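Fevness Tote Handling Cell
Two-hand mobile picking and sorting unit for returns, spares and light kitting
Supplied and supported by Arnach

Overview

The Fevness is a mobile handling cell with two multi-finger hands, intended for work that is currently done by people standing at a bench or walking between shelves and a bench. It takes small goods out of open totes, presents them to a reader, and places them in a destination tote or on an outfeed shelf. It does not pack, seal or label. It does not open packaging.

The unit was developed for sites where the floor, the shelving and the shift pattern are already in place and will not be rebuilt to suit a machine. It runs on a standard wall supply and needs no pit, rail or anchor bolts. Most sites use it in returns rooms, spare parts stores and document or media archives, which are often carpeted and have office-height ceilings.

What it replaces and what it does not

At the Langlois spare parts depot, four people previously shared the returns bench. Each returned item was lifted from a tote, turned until the code faced the reader, scanned, and set down in one of the sort positions. The bench was the least popular post in the building and was rotated every two hours. With the cell installed, the lift, turn, scan and place sequence is done by the machine for items on the approved list. The same four people are still on the shift. Two now work on inspection and grading, which the machine does not attempt. One handles exceptions: torn bags, missing codes, liquids, items outside the weight limit. The fourth runs the cell and is responsible for the tote queue.

The operator post is a new job and should be treated as one. It needs training time, a written description and, at sites with graded pay, a grade. Arnach recommends that this is settled before delivery. Where it has been left open, the cell has tended to be run by whoever was nearest, and the stop log shows it.

Bench rotation also changes. Rotation is still advised, for a different cause. The physical load on the operator is low, but attention falls off during long runs without a stop. Two-hour turns work well for this post too.

Hand assembly

Each hand has jointed metal fingers on a cylindrical palm housing. The fingers close around an item individually, so that an irregular part can be held without a dedicated jaw. Grip force is set per item class in the cell software and cannot be raised from the operator screen. A change of class takes effect on the next pick.

A wrist camera on each arm looks along the hand toward the work area. It is used for the final approach and for remote support. Footage is held on the cell controller and overwritten in sequence. Sites with a works council or staff agreement on cameras should note that the wrist view can include hands and forearms of people loading totes, and should cover this in the agreement.

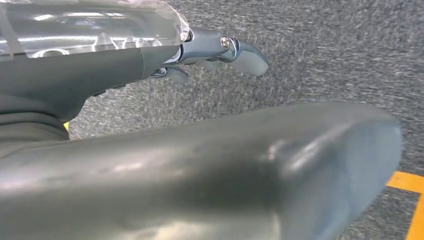
Floor layout is the part of an installation that most affects the people working near the cell, and it is usually the part given the least time. Arnach supplies a marking plan with every order, drawn to the customer's room, and the tape is laid before the cell is uncrated. Three areas are marked: the parking position, the reach area and the tote exchange point. On low-pile carpet, a bright orange-yellow tape gives good contrast against gray, and a corner laid as two strips meeting is easier to find by eye than a single line that stops. Tape on carpet lifts sooner than tape on sealed concrete, particularly where carts cross it, and should be checked weekly. The marking is information for people. The cell's own protective functions do not depend on it, and a lifted corner will not stop the machine.

The reach area should be kept free of desks, bins and chairs. It should not be used as a short cut when the cell is idle. At Langlois the original plan placed the reach area across the direct route to the break room, and people walked through it several times an hour, each crossing causing a protective stop. The area was turned through ninety degrees in the second week and the stops ended.

Covers and cleaning

Clear plastic covers can be fitted over the hand and wrist assembly where dust or fiber is a concern. They are flexible and will crease in normal use. Creasing is not a fault. Replace a cover if it is torn, if it has worked loose at the edge, or if it enters the camera view far enough to raise a vision warning. Covers are changed by the operator with the cell in its service position and the hand supply switched off. No tools are needed.

Do not use adhesive tape to hold a cover in place on a finger joint. Residue works its way into the articulation and shortens the service interval.

Wipe the fingertips at the start of each shift with a dry lint-free cloth. Solvent cleaners are not approved for any part of the hand. Check joint screws for looseness by eye at the same time. A loose screw is reported and left alone; retightening to the correct torque is a service task.

Working pattern

The cell is started by the operator after a walk-round and a hand exercise cycle, during which both hands open and close through their full range without load. The cycle can be watched from outside the reach area and any unusual noise or hesitation should be entered in the log.

Totes are exchanged at the marked point only. The operator slides the full tote out and the empty one in, then confirms on the screen. The cell will not reach into the exchange point until confirmation is given. Exchange takes less time than at a manual bench but comes in a fixed rhythm, and sites should expect the operator to be tied to the cell for most of the turn. Asking the operator to answer a phone or cover a second bench as well leads to queues at the exchange point.

Items the cell declines are placed in the exception tote with a reason code. The most frequent codes in the first month are "no read" and "class unknown". Both fall as the item list is filled in. The item list is the customer's to maintain, and a named post on each shift should hold the editing rights.

Remote support

Morkent provides remote support for the Fevness under contract to Arnach. A support technician can view the wrist cameras and move the arms at reduced speed after the operator has granted a session from the screen. The session cannot be opened from outside. A tone sounds while it is active, and the operator can end it at any time with the session key or the stop button.

Sites should tell all staff in the room what the tone means. It is a different tone from the protective stop.

Technical data

Working reach, each arm: 700 mm
Maximum item weight, one hand: 4 kg
Picks per hour, approved items, typical mix: 300
Item classes held in software: 517
Hands: two, multi-finger, individually driven
Camera: one per wrist
Supply: standard wall outlet, dedicated circuit
Floor: level, hard or low-pile carpet; loose rugs and deep-pile carpet not permitted
Operator training: included, on site

The hourly figure applies to a tote mix made up only of approved items, presented loose and no more than one layer deep over half the tote area. Deeper totes reduce the rate. For planning purposes, use the rate measured during the site trial.

Site trial

Every order is preceded by a trial in the customer's own room with the customer's own goods. The trial unit is the same as the production unit. During the trial, the existing bench stays in operation and no post is changed. Arnach asks that the people who work the bench take part in sorting the item list, as they know which goods slip, roll, snag or arrive with two codes. Their time should be planned for and paid as working time.

At the end of the trial the customer receives the stop log, the decline codes by item and a revised marking plan. The data belongs to the customer whether or not an order follows.

Included with the cell

Base unit with two arms and hands
Controller and operator screen
Set of clear covers, hand and wrist
Floor marking tape and marking plan
Exception tote and exchange point guides
Printed operator handbook
Training for operators on all shifts

Options

Second operator screen on extension arm
Additional cover sets
Fiber filter kit for textile returns
Extended Morkent support covering night shift

Ordering

Orders are accepted after completion of a site trial. To request a trial, send a sketch of the room with door positions and walking routes, the floor type, and a list of the goods handled at the bench in a normal week. Mark on the sketch where people stand, where carts are parked and where the nearest outlet is. Trial units leave the Arnach workshop on a Tuesday and are collected by the same carrier at the end of the trial period.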